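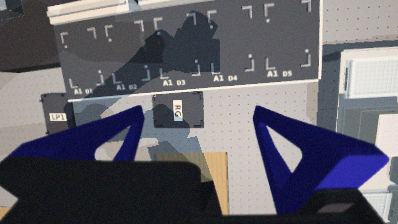 Section 4: Preparing and Levelling the Bench

The Talteo bench-top drying cabinet must stand on a firm, level surface before any shelf, tray or duct is fitted. Installation teams at Flastesbridge and at other sites using the cabinet should complete this section in full before proceeding to Section 5. Perforated work surfaces, such as the pale grey-beige one shown, are acceptable provided that the load plate supplied with the cabinet is placed under all feet. A solid bench top of stone, steel or sealed timber may be used without the load plate. Glass surfaces are not suitable under any circumstances.

4.1 Before you begin

Confirm that the following items have been unpacked and checked against the delivery docket:

Cabinet body, with transit bolts in place
Load plate
Adjustable feet and lock nuts
Spirit level
13 mm open-ended spanner
Bench template (printed sheet)

If any item is missing or damaged, do not continue. Record the shortage on the docket and contact the Salazar service desk. Parts from the earlier Grurnis cabinet are similar in appearance but have a different thread and must not be substituted.

CAUTION: The cabinet body is heavy and its weight is carried towards the rear. Two persons are required for every lift. Do not lift by the door handle or the exhaust collar.

4.2 Choosing a position

1. Select a position away from sinks, open windows and heating outlets. Draughts across the intake grille will cause uneven drying.

2. Allow a clearance of at least 200 mm behind the cabinet and 15 mm on each side. The rear clearance applies whether or not the exhaust duct is to be fitted.

3. Check that the power outlet can be reached without an extension lead. The switch on the outlet must remain accessible once the cabinet is in place.

4. Lay the bench template on the surface and mark the four foot positions in pencil. The edge of the template printed FRONT faces the operator.

5. Remove the template and keep it with this manual. It is needed again if the cabinet is moved.

NOTE: Where the bench is shared with other equipment, the supervisor of the work area should approve the position in writing before the cabinet is lifted. Vibration from centrifuges, shakers and compressors will affect the tray balance described in Section 7.

4.3 Fitting the load plate (perforated surfaces only)

1. Wipe the bench with a damp cloth and allow it to dry.

2. Place the load plate over the pencil marks with the rubber side down. The recesses in the upper face should line up with the foot positions.

3. Press down firmly at each corner. If the plate rocks, lift it and check for grit or raised edges around the perforations.

4. Do not drill the bench or the plate. The cabinet is held by its own weight and no fixings are required.

Perforated surfaces with a visible sag between supports should be reinforced from below before use. The maintenance officer responsible for the building can advise on the rating of the bench. A bench of unknown rating should be treated as unsuitable.

4.4 Fitting the feet

1. With the cabinet still on its pallet, tilt it back and have the second person hold it steady. Support blocks may be used in addition, but are no substitute for the second person.

2. Thread a lock nut fully onto each foot.

3. Screw each foot into the base by hand until 28 mm remains exposed below the base panel. Do not tighten the lock nuts at this stage.

4. Lower the cabinet gently and repeat for the rear feet.

5. Lift the cabinet onto the bench and set the feet on the pencil marks or, where used, in the recesses of the load plate.

CAUTION: Keep fingers clear of the base panel while lowering. The panel edge is unpainted and may be sharp.

4.5 Levelling

1. Open the door and place the spirit level on the cabinet floor, parallel to the front edge.

2. Adjust the front feet with the spanner until the bubble is centred. Turning a foot clockwise, as seen from above, raises that corner of the cabinet.

3. Turn the level so that it runs from front to back and adjust the rear feet in the same way.

4. Return the level to its first position and check again. Small corrections are usually needed - repeat steps 2 and 3 until both readings hold.

5. Hold each foot with one hand and tighten its lock nut against the base.

6. Close the door. It should latch without being lifted or pushed to one side. A door that catches at the top corner indicates that the cabinet is twisted, and the levelling procedure must be repeated.

NOTE: A change in level after the first week of use is normal on timber benches. Check the level again at the end of that week and at each annual service. Sites that close over the holiday period may find it convenient to schedule the annual service in August.

4.6 Removing the transit bolts

1. Locate the two red-capped bolts on the rear panel.

2. Remove both bolts and fit the blanking plugs from the accessory bag.

3. Store the bolts with the bench template. The cabinet must not be transported without them, and damage caused by moving it in this condition is excluded from the Talteo warranty.

4. Enter the date of installation on the inside cover of this manual and sign the entry.

Do not connect the power supply until the exhaust arrangement has been completed in accordance with Section 5.

Section revised October 26, 2023. Replaces all earlier levelling instructions.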